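Print | E-mail

4.3 Clearing the counter beside the sink

1. Empty both basins before moving any dishes.
2. Set plates and bowls on the wood surface, one layer only.

CAUTION: Do not leave standing water on the wood – wipe joints along the grain.

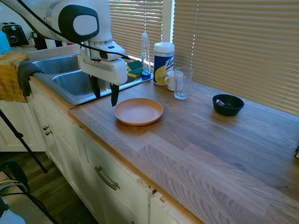

Fig. 46. Double sink, plate and bowl on the wood counter.

3. Keep soap and sponges on the window side.

Comments (2)
Peng: Step 2 should come first.
Waltus: Does 4.3 apply to stone tops?

Related
Oiling a wood counter
Cleaning window blinds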